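Accueil > Revue > Travail et automatisation > Article

Sommaire Résumé Terrain Résultats Discussion Références

Ce site utilise des cookies pour mesurer l'audience. Accepter Refuser Paramétrer

4. Ce que la démonstration fait au métier

4.1. Apprendre à montrer

J'arrive maintenant à la partie du terrain qui m'a le plus occupée, et je dois dire qui m'a le plus amusée aussi. Chez Prinilum, les agents de remise en état des meubles ont gardé leur métier, mais une partie de leurs journées a changé de nature : ils exécutent des gestes pour qu'une machine les apprenne. Ouvrir, ranger, refermer, recommencer. Kazue Matsuda, dix-sept ans de maison, appelle ça « faire la classe », et l'expression s'est répandue dans tout l'atelier (je l'emploie moi-même sans y penser depuis mon retour).

Au début, je m'attendais à entendre parler surtout de fatigue. J'en ai entendu parler, bien sûr, surtout du poignet et de l'épaule, mais c'est le rythme qui revenait dans presque tous les entretiens. Un geste trop rapide est rejeté par le logiciel Nellell, un geste trop hésitant aussi. Or personne, avant, ne s'était jamais demandé à quelle vitesse on ouvre une porte ! Sadao Morikawa m'a raconté qu'il s'était mis à compter dans sa tête, y compris chez lui devant le réfrigérateur.

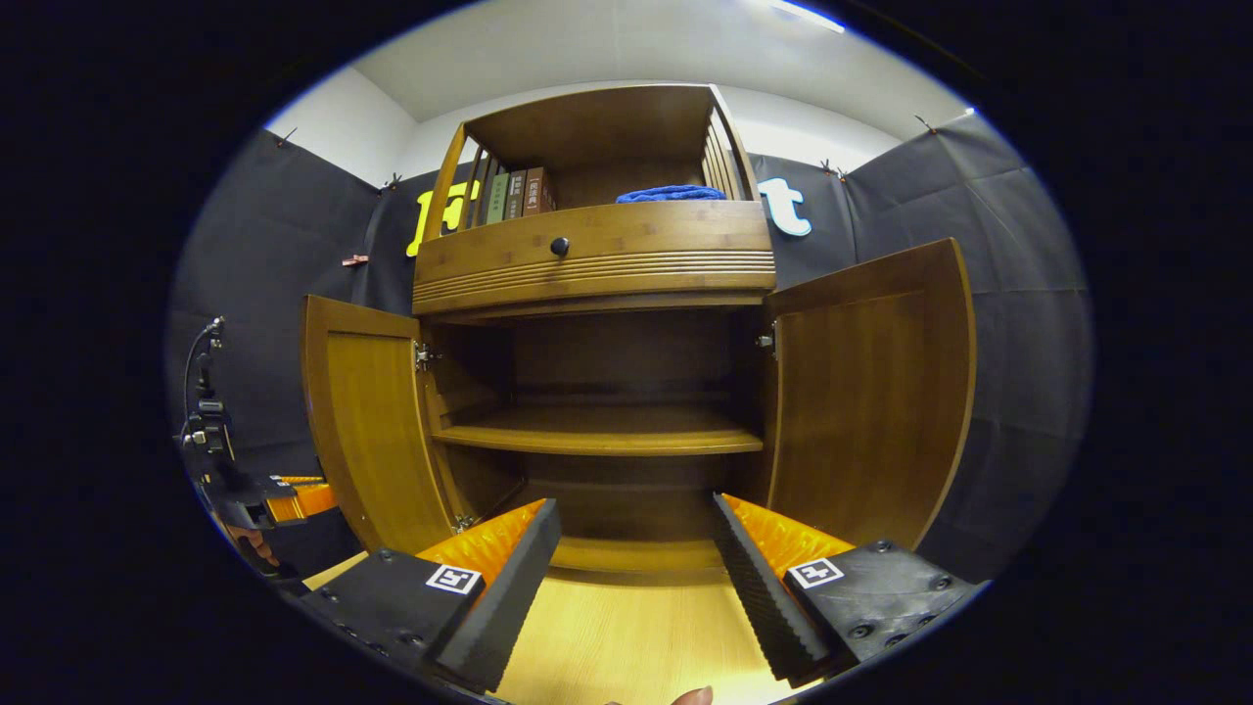 Figure 3. Poste de démonstration, tâche « meuble à deux portes ».

La question de la difficulté, ensuite, divise franchement l'équipe. Pour les ingénieurs, une tâche se note selon le nombre d'étapes ; pour les agents, elle se note selon ce que la main doit deviner. Prenons le meuble de la figure 3 : les deux portes s'ouvrent en grand vers l'opérateur, et le tiroir placé au-dessus n'offre à la pince qu'un petit bouton rond et noir. Dans la grille officielle, le tiroir vaut moins que les portes, puisqu'il ne demande qu'une traction. Tetsuya Takagi n'est pas du tout d'accord, et il me l'a expliqué pendant toute une pause de l'après-midi – un bouton rond, on le serre trop ou pas assez, et on ne le sent pas comme avec les doigts. J'ai essayé à mon tour et je me range de son côté, sans prétendre que mon essai ait une valeur scientifique.

Ce désaccord a des conséquences très concrètes. L'objectif affiché est d'environ 300 démonstrations par poste et par semaine, toutes tâches confondues. Ceux qui héritent des tiroirs prennent donc du retard sur un travail réputé facile, et ils doivent s'en justifier. En septembre, les agents ont obtenu que la grille soit révisée avec eux, et deux tâches sur trois ont changé de catégorie. C'est peu, vu de loin. Sur place, j'ai vu des gens qui n'avaient jamais pris la parole en réunion se mettre à discuter de la prise, de l'angle du coude, de la hauteur à laquelle il faut se tenir.

4.2. À qui appartient un bon geste ?

Reste un point que je n'arrive pas à trancher. Morikawa a une manière bien à lui d'aborder les portes, par le bas, et les enregistrements tirés de ses séances servent désormais de référence pour les nouveaux. Il en est fier et un peu inquiet à la fois. « S'ils ont mon geste, ils ont besoin de moi pour quoi ? » m'a-t-il demandé, et je n'ai pas su répondre. Savolainen (communication personnelle) décrit chez Arsenault une situation voisine, où les démonstrateurs signent leurs séries et peuvent en demander le retrait. Rien de tel n'existe chez Prinilum pour l'instant. Matsuda, elle, réclame surtout que les heures de classe figurent sur la fiche de poste, et c'est cette demande qui est discutée avec la direction au moment où j'écris.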